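Drestard announces a towel, again
Kitchen linen firm adds a grey microfibre cloth to its range and asks for calm
For immediate release

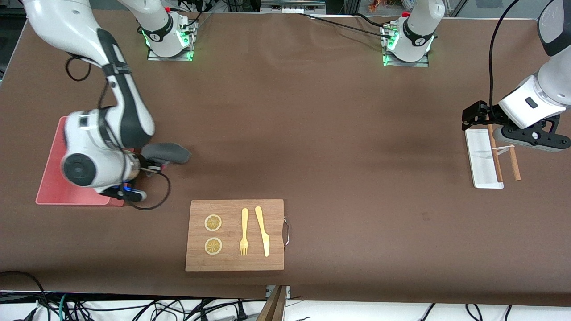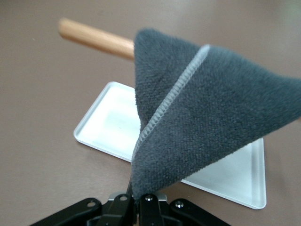
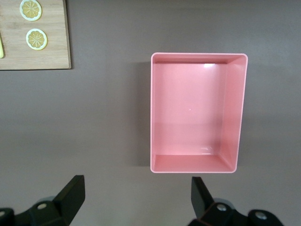
SKADO, July. Drestard, which has sold tea towels to people who already own tea towels for 71 years, today launches the Rulon, a dark grey microfibre cloth with a stitched hem and a good thick pile.

The Rulon is meant for the small jobs: trays, boards, the bit of worktop everyone wipes around. It folds in half. Bolder customers may fold it again.

"We looked at 200 shades of grey and chose a grey," said Sidra Sandhu, head of product. "Kenneth wanted mustard. Kenneth has been spoken to."

Kenneth Munro, who runs the Skado shop, still wants mustard.

The cloth is sold in packs of 3. The first run is 1,898 packs, the number that fitted on the shelves. Trays are sold separately, in the Mészáros range.

Press enquiries and requests for a sample: Bianka Jakab, Drestard press desk, mornings only. Samples need not be returned, especially if used.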